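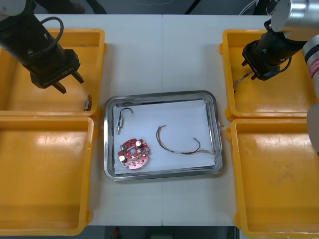 Lucienne Perrin wrote to ask whether the closing bell can be made to wait until the chanting has finished, as it rang right across the sharing of merit at Sterkville and half the hall stood up. Yes, it can, and I should have put it in the first version of this guide! It's step 5 below.

## 4. Setting up Trekell for a group sitting

I'm assuming you've got the timer out of its case, charged, and talking to the speaker (section 3). You'll also want the chanting book, the Coste edition if you have it, because the page numbers I give are from that one.

1. Hold the side button until the light goes steady, then pick **Group** from the first menu. *Solo* looks nearly the same but only rings once at the end.
2. Set the length of the sitting. I use 36 minutes, an odd number, I know, but it's what's left of our hour after the refuges and the tea.
3. Choose your opening bell. There are 2 to choose from, low and high. I like the low one - it dies away slowly and people settle into it.
4. Set the volume to **100** and walk to the back of the hall with someone else pressing the test button. Then bring it down until you're happy.
5. Scroll to **Closing** and change *On time* to *On tap*. The timer will now count down silently and hold the last bell until whoever is leading touches the top.
6. Press the side button once to save.

> **Note:** The loving-kindness chant starts on page 132 in the Coste book. In the older Irkitz booklet it's near the front, without the Pali, so mixed groups need a minute to find their place.

> **Caution:** Don't switch the timer off at the wall while it's saving. You'll lose the whole session list, and typing it in again took me most of an evening.

### If you're reading the precepts first

Leave the timer on *Pause* while they're read. The screen dims after some 2 minutes, but it hasn't gone off and you don't need to do anything. Tap once when the last line has been repeated and the opening bell rings straight away (a bit sharply, if you're sitting next to it).

Szabolcs Lakatos prefers a real bowl bell for the opening and Trekell only for the close. That works fine: set the opening bell to *None* and strike the bowl as you tap.

### Before people arrive

- Silence your own phone too. I forgot in May, during a talk on patience.
- Put the timer on a folded cloth if the floor is bare boards.
- Leave the spare cable with the chanting books.

Walking meditation has its own settings, and those are in section 5.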